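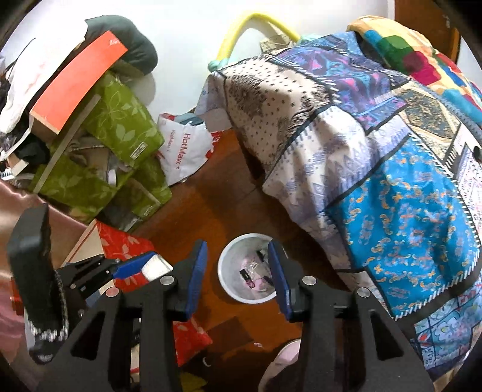 Search this site Search Go

Count the Drive: Travel Time and the Home Nursing Caseload

By Tzu-hsuan Hsu

Home nursing agencies set caseloads by visit count. A full-time nurse is assigned a number of visits per week, each visit type carries a weight, and the weights are added up. An admission counts for more than a routine dressing change. A discharge falls somewhere between. The drive from one door to the next counts for zero.

I think this is a measurement error, and I think it should be fixed at the level of the weight table, before anyone argues over pay or headcount.

Take the two territories I know best. The Plolville route is dense. Most patients live in the same few apartment blocks, and a nurse can park once and see several of them. The Himlow route covers the county north of the river. Last October a nurse on that route drove 126 miles in one shift to complete a visit list that scored the same as a short day in Plolville. On the productivity report the two days were identical.

The usual defense is that mileage is reimbursed. Mileage pays for the car. It does nothing about the hours, and the hours have to come out of something. In my experience they come out of charting, which moves to the evening, and out of teaching, which gets shorter. A patient learning to manage a drain at home needs to be shown the steps and then watched doing them. That second part is the first thing to go when the next address is 40 minutes off.
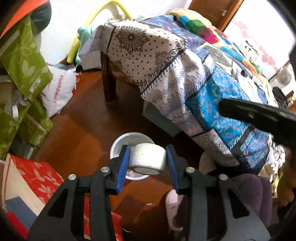
What a corrected weight would look like

The arithmetic is simple. Scheduling software already stores a start and end time for each visit, so the gaps between visits can be read directly. Average the gaps by zip code over a quarter, convert the average to a fraction of a standard visit, and add it to the weight. Clallora, the scheduling package our agency uses, can export the needed fields without any custom work.

Tsung-han Cheung, who managed the Himlow team before me, tried a version of this on paper. He pulled 500 visits and added a travel fraction to each. Under the revised weights, 2 of his nurses were over the agency's own ceiling for a full-time load. Both had been listed as having room for more patients.

There are fair objections. Gaps include lunch, phone calls to physicians, and waiting at the pharmacy counter. A long gap may also reflect poor routing, and a weight that rewards poor routing will produce more of it. Using a zip code average handles most of this, as no single nurse can move the average very far. Lunch can be subtracted as a fixed amount.

The harder objection is cost. If rural visits weigh more, rural teams need more staff, and payment per visit stays where it was. I don't have an answer to that. I would still prefer a budget meeting in which the shortage is on the page.

Agencies that find the full method too much trouble could begin with a flat two-tier weight, town and county. It is crude. It is also closer to the actual workload than zero.

Related

Charting After Hours: Who Is Doing It and When
The Lý Scale for Visit Complexity, Reviewed
Orienting New Hires to a Rural Route
Teach-Back at the Kitchen Table
Letters: Weekend Coverage in Plolville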